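The Robot Will See Your Towels Now

Reading time: 8 minutes

Print | E-mail

The first thing you learn about the Clunix home kit is that it doesn't want your whole home. It wants a table. It wants the table cleared, wiped down, and reasonably well lit, and it would prefer that you didn't lean on it. By the time I had met these conditions I had done more housework than I had managed in the previous month, and the robot hadn't been plugged in yet.

Noonan, the company behind the kit, calls it a "tabletop helper." The brochure shows a kitchen so white that I checked my own for comparison and wished I hadn't. What you get for your subscription is an arm with a gripper, a small camera near the business end of it, a stand, a tablet, and a binder of starter chores. There are 124 pages in the binder. The chores cover folding small linens, putting things into bins, taking them out of bins, and a section titled "Light Fetching" that I read twice, hoping for romance.

I spent two days with it at the Celtasthorpe demo space, where Noonan lets prospective customers loose on the hardware before they sign anything. It's a decent policy. Most appliances are sold on the strength of a video and a free tote bag.

Let's start with towels, because Clunix starts with towels. Every company in this line of business does. A towel has no handle and no fixed shape, and it behaves differently every time you set it down, so a machine that can deal with one has earned some bragging rights. A person can fold a hand towel while arguing on the phone. I've been folding them badly for decades and had never thought of it as an achievement, so I came away from the binder feeling rather accomplished.

The routine goes like this. The arm reaches down, has a look, and closes its fingers on a piece of cloth. Then it pauses. The pause is where you begin to form a relationship with the product. On a good run it's short, the kind of beat a waiter takes before telling you about the fish. On a bad run you have time to wonder whether it has thought of something better to do with its life. I found myself offering encouragement. There's no microphone on the thing, so this was for my benefit.

The grip itself is better than I expected. I had pictured something out of an arcade claw machine, all hope and no follow-through. The Clunix gripper pinches with real conviction. My complaint is with what it chooses to pinch. It'll take a corner if a corner presents itself, but it has no special loyalty to corners, and a towel held by the wrong bit hangs like a flag on a windless day. 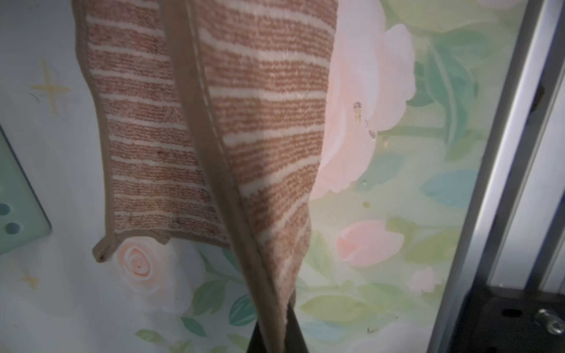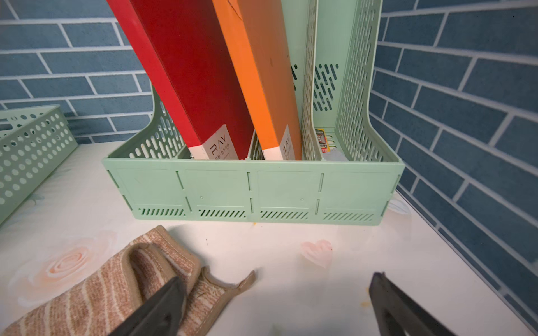

What the sales pitch skips over is how much of the work is yours. Each new chore has to be shown to the arm before it'll try anything. You steer it through the motions with a pair of handles, slowly, several times over, while the tablet records what you did and reports back in a tone I can only describe as school guidance counselor. "Good session! Some movements were uneven." They were. I'd had coffee.

I don't mean to be sour about it. The teaching is the part I liked best, and I suspect it's the part that will sell the kit. There's a real pleasure in watching a machine repeat your own gesture back at you, including the silly little flourish you didn't know you had. I apparently approach every object from the left, as if trying to surprise it. The arm now does this too. If you've ever wanted to pass something on to the next generation but found children a bit of a commitment, put your name down.

The camera placement deserves a word. Since it rides along with the gripper, it sees the job from very close up, and the tablet shows you the same view while you work. For anything small and fiddly this is a help. For anything that involves knowing where the rest of the table is, you'll be looking over the top of the screen with your own eyes, like a pilot who has stopped trusting the dials. A wider view can be added as an extra. I'd like it in the box.

Then there's the matter of clutter. The binder recommends that you introduce your own belongings gradually, which is also what my mother recommended about roommates. Boxes and other firm-sided things give the arm far less grief than cloth, and if your domestic troubles run mostly to straight edges you may find yourself a happy customer by lunchtime. Mine run to socks.

I should mention the competition, such as it is. Erka sells a simpler arm for less money, with fewer chores and a shorter manual. I tried it last August and found it sturdy, cheerful, and very nearly useless with fabric of any kind. It was also quicker to set up, and it never once graded my movements. If all you want is something to carry objects from one spot to another while you watch, it's the better buy, and you can spend the difference on having your laundry done by a person.

The Clunix is for somebody more patient. Noonan's own target is 80 percent of attempts finished without a human stepping in, and the company is frank that this applies to chores you've taught it properly. I stepped in more than I needed to, mostly out of manners. It's hard to stand by while anything struggles with a towel.

Would I take one home? I'd take the stand, which is excellent. As for the rest, I'd wait for the next round of software, and for somebody to thin out the binder. The subscription can be paused at any time from the settings menu, under "Household," then "Plan," then a button marked "Take a Break," which I pressed on the second afternoon by accident, and which worked the first time.

Print | E-mail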